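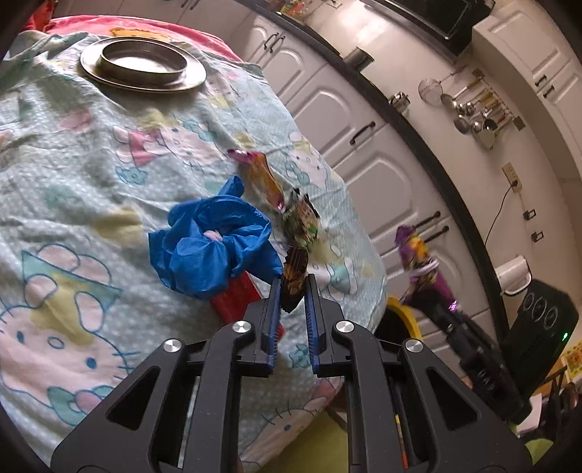

Hand-held grippers, kitchen round
By Marilou Umali
August

We spent most of the month comparing finger pads on the hand-held parallel-jaw gripper. The first part was done on a bench with foam blocks and told us very little, so we moved to a kitchen table and used things people have at home. The notes are grouped by object and then by pad.

Ramil Pascual did most of the gripping. Wilfredo Quiambao logged the results and swapped the pads. Ciarán Nic Giolla went through the recordings afterward and marked where the fingers closed. The full set came to 928 grasps. A grasp counted as good if the object left the table, stayed up for five seconds and went down again without being dropped.

Pads

Blue ribbed. The ribs catch on folds and edges, and this was the best pad for anything crumpled. Crumbs get into the grooves, so we brushed them out between objects.

Smooth gray, from Drevari. A softer pad with no pattern. Good on flat metal and glass. On thin film it either held very well or slid off as soon as the hand tilted.

Tola foam. We cut this one from sheet and glued it on. It lasted 66 grasps before a corner lifted, and we stopped there. The numbers up to that point were decent, so we may try it again with a better glue.

Objects

Snack wrappers. The hardest thing on the list for something that weighs almost nothing. A crumpled wrapper has plenty of places to grab, but it springs back when the fingers press on it and can jump sideways. Ramil got better results by coming straight down and closing slowly. Fast closing pushed the wrapper out of the gap more often than it caught it.

Long wrappers. Grab the middle and both ends hang down and drag. Grab an end and the rest trails across the cloth and moves whatever it touches. We logged both kinds and kept them separate. Middle grabs were more reliable with all three pads.

Plastic bags. Easy to pick up, hard to pick up the same way twice. If there is something inside, the weight shifts during the lift and the bag turns in the fingers. Ribbed pads slowed the turning but did not stop it.

Steel plates. A raised rim helps. With one finger over the rim and one under it the plate comes up level enough to carry, though getting the lower finger under it on a tablecloth takes some patience. The smooth gray pad was clearly better for this job. The ribbed pad let the plate rock.

Boxes. No trouble with any pad as long as the box is narrower than the opening. We did 40 grasps and moved on.

Pencils and other thin rods. The fingers have to close almost completely, and any misalignment shows up right away. Wilfredo found that one finger on our second gripper sat slightly forward of the other. He shimmed it and we redid that set.

The table

We kept the cloth on. It has big cartoon cat faces all over it, and Ciarán was worried the busy print would confuse the tracking. The tracker lost its place a few times, mostly when the hand came in very low and the cloth filled the view. It was better when some of the kitchen was visible behind the table, with the cabinet doors and handles giving it fixed edges to follow.

A cloth also moves. On the bench nothing slides unless you push it. On a tablecloth a low grasp can pick up a pinch of fabric along with the object, and then everything nearby shifts. We marked those grasps with a C in the log and left them in.

Shiny things gave the camera more trouble than the print did. Steel reflects the ceiling light and the fingers, and foil does the same in smaller pieces. Felicidad Agbayani tried turning off one lamp and moving another to the side, which cleaned up the plate recordings. The wrappers looked about the same either way.

Handling

The gripper gets heavy after a while. Ramil started taking a break between objects, and his late-session numbers came up closer to his early ones. Felicidad has smaller hands and found the trigger a long reach. She put a strip of tape on the grip to stop it turning in her palm, and we have left it there.

The linkage stayed tight for the whole month. We checked the joints before each session and tightened the screws twice. The openings in the housing keep the weight down, but small bits of wrapper get in through them – worth a look before you put it away.

What we are keeping

Blue ribbed pads go on the main unit for mixed household objects. The smooth gray pair stays in the kit for plates, jars and anything flat. The foam is on hold.

Wilfredo is fitting a wider set of fingers from Hotbridge next. They open far enough for a mug but are longer at the tip, so the wrapper set will have to be run again from the start. Dumlao has offered us a second kitchen for that, with a plain table and less light.

The log sheets and the pad templates are with Ciarán. If you want the template for the foam pads, ask for the second version, as the first one has the screw holes in the wrong place.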